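Foam or bare fingers?

Since August I compare two sets of fingers for our pair of arms. The first are Peng fingers, with soft black foam. The second are plain hard ones from Devus. My task is a leather wallet, because it bends everywhere.
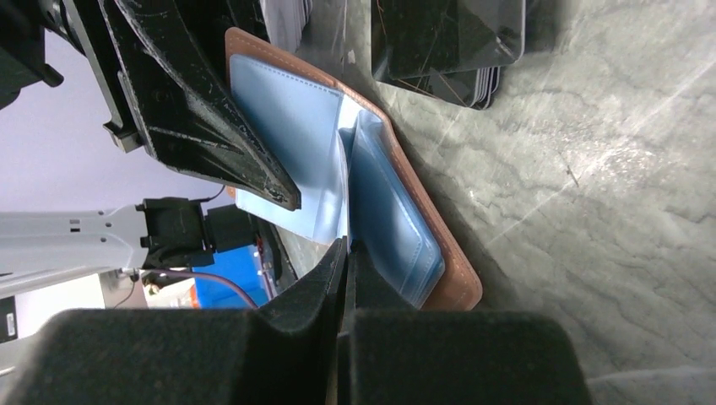

The foam forgives me when I come a few millimeters too low. I made 17 tries in one evening with it, and my notes became much shorter. 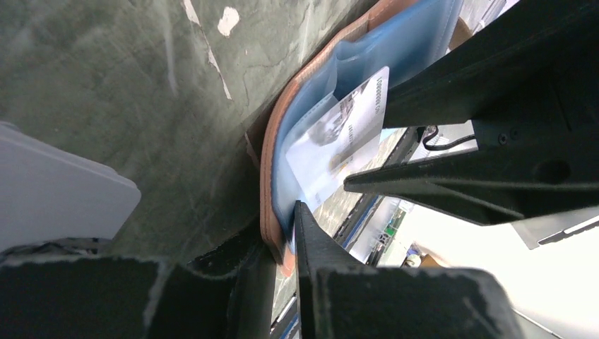 Which finger is better for a thin card?
I prefer the narrow hard tip, because the foam hides the edge from the wrist camera.

My colleague Tsegereda Araya does not agree, and she has more patience than me.

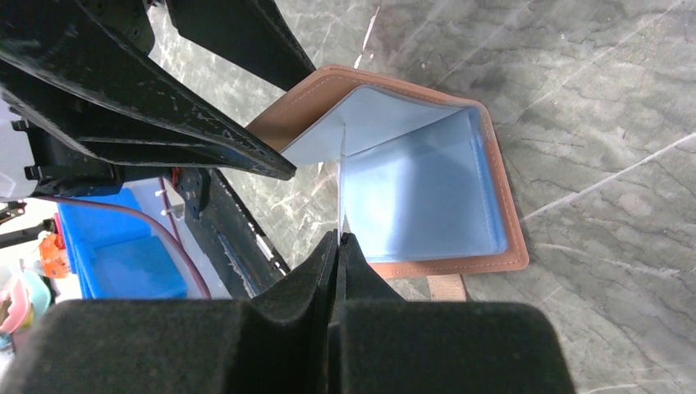 She closes slower, and she lowers the force in the Lovden controller before every grasp. I will copy her settings.

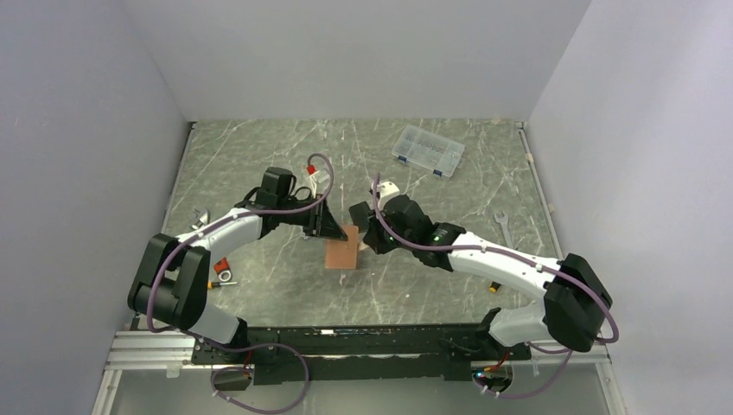

The view from the side helps me more than I expected when both wrists are close. Next I want to try 15 grasps with each set, same speed.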